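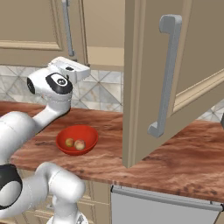

Fig. 4. Wooden countertop with wall cabinet above. The back of the counter is covered in Part B.

Section 4: Oiling your countertop for the first time

By now you should have the counter screwed down, the sink in (or at least the hole for it cut) and the dust vacuumed up. If you skipped ahead, go back and read Section 3, please, especially the bit about the slotted brackets. I've had more emails about those brackets than everything else in this guide put together!

I wrote this section for the Darel oil kit because it's what I ship with every top that leaves the shop in Leltville. If you have some other hard-drying oil at home you can follow along with that, but go by the drying times on your own can. Mine won't match.

What's in the kit

- One can of Darel top oil, 34 fluid ounces
- Sanding sheets: brown (coarse), gray (middle) and the very fine black ones marked 400
- White scrubbing pad
- Cotton cloths, folded
- Edge brush, short handle
- Stirring stick

The can should have batch number 1786 or later printed on the bottom. Older cans came with a different lid and a slightly thicker oil. It's still good oil, but it wants to sit in a warm room overnight before you open it, and you'll be stirring for quite a while.

You'll also need: a vacuum with a brush end, painter's tape, a bucket of water, gloves, and a flashlight. The flashlight sounds silly until you get to Part C.

CAUTION: Cloths with oil on them can heat up and catch fire all by themselves when they're balled up or stuffed in a trash bag. I mean it, this is the one part of the guide I'd read aloud to you if I could. Put used cloths straight into the bucket of water, or lay them out flat and single outdoors, away from anything that burns, until they're stiff. The same goes for the white pad. Ask your local waste people how they want them after that.

CAUTION: Open a window and keep it open. Put out any pilot light or open flame in the room, and shut off the gas to the stove if you have one. Sanding dust isn't good for you either, so wear a dust mask for Part A.

Part A. Sanding

1. Take everything off the counter and put it somewhere you won't want to get at it until tomorrow. Coffee maker too. (I always forget the coffee maker.)

2. Run tape along the wall where it meets the wood, and around the sink rim if the sink is already in. Press the tape down with your thumbnail.

3. Sand with the brown sheet only where you can see glue marks, pencil lines or dents from moving day. Go with the grain. If the top arrived clean, skip the brown sheet completely.

4. Sand the whole top with the gray sheet, with the grain, using long easy strokes. Let the paper do the work. If your shoulder hurts, you're pushing too hard.

5. Do the front edge and the corners by hand with a folded piece of gray. Take the sharpness off the corners while you're there. A crisp corner looks lovely for a week and then somebody walks a hip into it.

6. Vacuum. Then wipe the top with a cloth dampened with plain water and let it dry all the way. The grain will stand up and feel fuzzy, and that's what you want at this point.

7. Go over the fuzz lightly with a black sheet, vacuum again, and stop. It's very tempting to keep going because it starts to feel so nice, but wood that's been polished too smooth won't take the oil well.

Note: If you find a water ring or a dark blotch that won't sand out, leave it and drop me a line before you oil. Once the oil is on, I can't help you much.

Part B. First coat

Start at the back, always. I learned this in my own kitchen, leaning over a wet front edge in a good sweater. If your wall cabinets hang low like most people's, the strip underneath them is the hardest to reach and the easiest to forget, so get it done while your arms are fresh.

1. Put your gloves on. Open the can and stir slowly for a few minutes, scraping the bottom. Don't shake it, since bubbles will end up in your finish.

2. Pour a little oil into a shallow dish. Put the lid back on the can right away.

3. With the edge brush, work the oil into the back edge, right up against the tape. Do the cut edges around the sink hole next, and don't be stingy there. That raw end grain will drink whatever you give it, and it's where nearly all the trouble starts in later years. If you can get at the underside near the dishwasher, brush that as well.

4. Now switch to a cloth. Dip, wring it a bit, and wipe the oil on in strips about as wide as your forearm is long, going from the back toward you.

5. Keep the whole surface looking wet. Wherever a dull patch shows up, add more oil.

6. Let it sit for the soak time printed on the can, and have a cup of tea outside or in another room.

7. Wipe off everything the wood hasn't taken in. Use a dry cloth, turn it often, and swap it when it gets soggy. The top should feel barely damp when you're done, with no shiny puddles.

8. Used cloths in the bucket. Now, please, before you admire anything.

Note: A sticky counter the next morning almost always comes down to step 7. See the end of this section for how to rescue it.

Part C. Second and third coats

Leave the counter alone overnight. In a damp spell give it longer. I once did a top in June with rain coming down every day and it took ages to stop feeling tacky, and no amount of poking at it helped.

1. Feel the surface with the back of your hand. Dry and a little rough? Good, carry on. Still tacky? Wait.

2. Rub the whole top very lightly with the white pad, then vacuum.

3. Put on the second coat just as you did the first, only thinner. You'll use far less oil this time around.

4. Turn off the overhead lights, hold your flashlight almost flat to the wood and look along the surface. Any oil you missed will shine back at you. Wipe it up.

5. Wait overnight again and repeat for the third coat. 3 coats is what I put on every top I oil here, and I've never seen a good reason to stop at two. Around a busy sink you can do another one on that area alone.

6. Peel the tape while the last coat is still fresh, pulling it back on itself slowly.

Using the counter while it cures

You can set light things on it once it's dry to the touch, but the oil goes on hardening for weeks. Until it has, mop up spills as soon as you see them, skip the soapy cleaners, and don't leave a wet dish towel lying in a heap. Hot pans go on a trivet, now and forever. I sell a cork one made by Alhassan that I like very much, but a folded towel does fine too.

If you have rubber feet on your toaster or mixer, slip a bit of cardboard under them for the first few weeks. Some rubber leaves marks in fresh oil that are a real pain to get out.

When something looks wrong

Sticky all over: Rub on a small amount of fresh oil with the white pad, working in circles, until the old sticky layer loosens. Wipe it all off right away and let it dry.

Dull patches: The wood was thirsty there. Oil those spots again and feather the edge out with a dry cloth.

Shiny patches: Oil dried on the surface. Rub back with a black sheet until the shine is gone, then wipe with a barely oily cloth.

Little rough dots: Dust. Same cure as above, and check the vacuum bag before the next coat.

Darker than you expected: That's the oil, and it'll settle some over the first few months. If you wanted it pale, look at the Solletti white-tinted oil, but you have to use it from the first coat. It won't lighten a top that's already been oiled.

If none of that fits, take a couple of pictures in daylight, one straight down and one along the surface, and send them with your batch number. I answer everything myself, usually in the evening.

Leonora Pascual
Section last revised 15th April

Next: Section 5, Sealing the gap at the wall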